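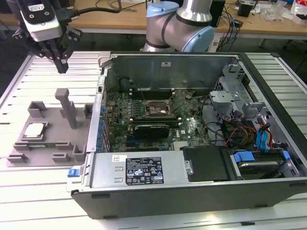 Minutes by the Bench Secretary, Abeysekara Repair Room

Minutes, Wednesday evening bench meeting
Start 6 pm, in the repair room. Quorum fine. Last month's minutes taken as read, one correction: the vacuum with the split hose went to Prorenlow for parts, not to the dump.

1. The open tower

Took up most of the meeting. Desktop tower on the aluminum worktable, on its side, side panel off. Black case. Board, power supply and one card still in. CPU socket empty. No processor came with it, donor's note says "was taken out, don't know where it went." So we can't power test until we find one that fits.

Discussion on what to do with it. Three options on the table:
- rebuild as a loaner for the homework club
- keep as a teaching machine for the February beginners' night
- strip for parts

Arguments for rebuild: board looks complete, has its blue capacitors along one edge and no one present wanted to call them bad without testing. Power supply still has its label on, so ratings can be copied off properly this time. Against: old green board, we don't know which processors it takes, and the loaner shelf is already slow machines that people bring back.

Arguments for teaching machine: everything easy to point at with the case lying flat. Memory slots just above the socket, card plugged in below, power supply in the bottom part of the case. Beginners last time couldn't see a thing in the small case, had to pass a flashlight around. This one is roomy enough for two people to look in at once.

Strip for parts got little support. One member said the card alone would be worth pulling. Others said we have a drawer of cards already and it's never gotten emptier.

Agreed: teaching machine first, rebuild after if a processor turns up. Not to be stripped before the beginners' night. 6 in favor, 2 against.

Actions:
- Bench lead to read the board model and write it on tape on the outside of the case
- Copy the power supply ratings into the parts book
- Ask Kernitz if they have a matching processor in the returns bin. Ask, not buy
- Card comes out last, the bracket screw goes in the screw tray and not in somebody's pocket

2. Socket cover

Came out of item 1. Empty socket shouldn't sit open on a desk. The lever and frame are there but no plastic cover came with the donation. Suggestion to tape a piece of card over it. Objection, tape residue. Suggestion of a clean plastic lid from the spares box, laid on top, no tape. Agreed. Put it on at the end of every session and take it off for teaching. Nobody to put fingers or brushes in the socket, that was the problem with the last board and we are not having it again.

3. Beginners' night

Planned for February, start time 7. Sign up sheet has 13 names, which is too many for one open case. Split in two groups, second group does screws and cable ties at the side bench while the first looks at the tower, then swap.

Order of the talk, as agreed after some back and forth:
Power off and unplugged, every time, say it twice
What each big part is called
Memory out and back in, both latches
Card out and back in
Cables, which go where, why the thin ones get pulled by accident

Note on memory. We'll need sticks from the drawer to practise with. Check they fit the slots BEFORE the night, not during. Last time we found out in front of everyone.

Thin black wires run across the board toward the socket. Somebody to trace them before the night and tie them back if there's slack. Leave them plugged in where they are. If one has to come off, draw it first.

Power supply stays closed. No one opens a power supply in a class, no one opens one after class either. Goes on the handout in capital letters.

Handout: one page, both sides. Draft exists, spelling needs a look, "motherbaord" in the title. Rerard will print if we get the file over in time.

4. Labels

Long one, keeping it short here. Members keep peeling the stickers off donated parts because they look messy. Please stop. White stickers inside a case often have the only number we can look up. This tower still has several and they stay on. If a sticker is really falling off, copy it down and put it in a bag with the part.

Proposal to buy a label maker. Deferred, price wanted first.

5. Supplies

Low on: small screws, cable ties, wipes, zip bags.
Fine on: thermal paste, brushes, power cords (far too many power cords).
3 screwdrivers missing from the rack, the long magnetic one included. Look in your bags please.
Soft mat for under open cases requested, the desk is getting scratched where metal edges slide over it. Approved, cheapest one that's big enough for a full tower.

6. Other buisness

Side panel of the tower to be kept with the tower. Write "goes with" on a tag and tie it on. We have a stack of panels that match nothing.

Shelf by the door is full again. Anything without a tag gets offered to Prorenlow after the next meeting.

Question whether Kernitz wants their loaned multimeter back. Not known. Ask when asking about the processor.

Tea fund short. Carried over.

Closed 7:40 pm. Next meeting same room, 6 pm, bring the parts book.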